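Demonstration gathering (robot learning)

From Brusto, the household robotics reference

Demonstration gathering is the business of recording a task being done, many times over, so that a learning system can be trained to do it too. In household robotics the task is usually a chore, and the recordings usually pair a view from the robot's wrist with a log of how the arm and fingers moved. The people who make the recordings are called operators or demonstrators, and, late in the afternoon, other things.

A single recorded attempt is known as an episode. An episode has a start, an end and a label, and the argument over where exactly the start and end should fall has taken up more meeting time than the learning itself.

Methods

Three methods are in common use. In teleoperation the operator drives the arm from a distance, with a second, smaller arm or a pair of hand controls. In kinesthetic teaching the operator takes hold of the arm and moves it bodily, a technique that gives smooth recordings and sore shoulders. In handheld gathering there is no arm at all: the operator carries a gripper with a camera fixed to it and does the chore directly. Handheld recordings are quick to make and can be taken in any home that will have you, though they may include movements that no arm on the market can copy, such as reaching round a door while standing on one leg.

Projects tend to mix the three, then write a paper saying which was best.

The Zumetti chores collection

Zumetti is a set of household episodes gathered by the small firm Vinevwood under Vasanthi Naidu. It began in April with a plan for 200 episodes of each chore. The plan survived until the first chore. Wiping, sweeping, brushing and the handling of hoses and tubes were all attempted, and the tube work gave the most trouble, bendy things being easy to hold and hard to predict. A stiff object goes where the gripper goes. A tube has views of its own.

Of the 200 tube episodes recorded, 139 were kept. Thodoris Tsoukalas, who reviewed them, threw out the rest under headings that are still in the project notes, among them "dropped", "dropped, then kicked" and "lunch".

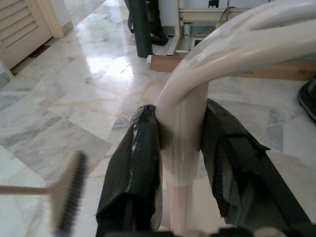
Wrist view with a white tube held between taped gripper fingers, and a wooden-handled brush at left.

Wrist cameras are favoured for this kind of work for the plain reason that they go where the fingers go. The point of contact stays in much the same part of the picture from one episode to the next, and the learner has less to search for. The price is that everything else swings about. Fast movement blurs, polished floors throw back glare, and a tool that matters a great deal may be in sight for only a moment. Many projects add a second camera on a stand to make up for this, and then spend a week getting the two clocks to agree.

Finger surfaces are a smaller matter with a large following. Bare fingers may slip on smooth plastic, so operators add tape, rubber or whatever is in the drawer. Changing the covering halfway through a collection changes the look of every later episode, and the usual advice is to pick one and stay with it. The usual practice is to notice afterwards.

Variety and tidiness

A learner trained in one clean room tends to be good at one clean room. Collections therefore try to vary the floor, the light, the height of the work and the clutter nearby. Karthikeyan Kamath, in his notes on the Agyeman kitchen trials, suggested changing the surroundings every 10 episodes. He also recorded that operators asked to make a mess "naturally" will produce the same mess each time, generally with the same mug.

The opposite fault is excessive neatness. Operators get better with practice, and by the end of a session their episodes contain no mistakes at all. This sounds like good news. A learner that has never been shown a slip has nothing to go on when it makes one, and it will carry on with great confidence in the wrong place. Some projects now ask for deliberate fumbles followed by a recovery. Dinesh Poduval found that operators were poor at fumbling on purpose and very good at it once told to stop.

Labelling

Each episode carries a short written instruction, such as "brush the tube" or "put the brush down". Wording drifts. An audit of one early Zumetti batch by Michalis Raptis turned up 17 ways of asking for a brush to be picked up, two of them rude. Later batches used a fixed list, with a box for remarks, into which the rude ones moved.

See also

Teleoperation
Gripper coverings
Episode trimming (disputed)
Handling of soft and bendy objects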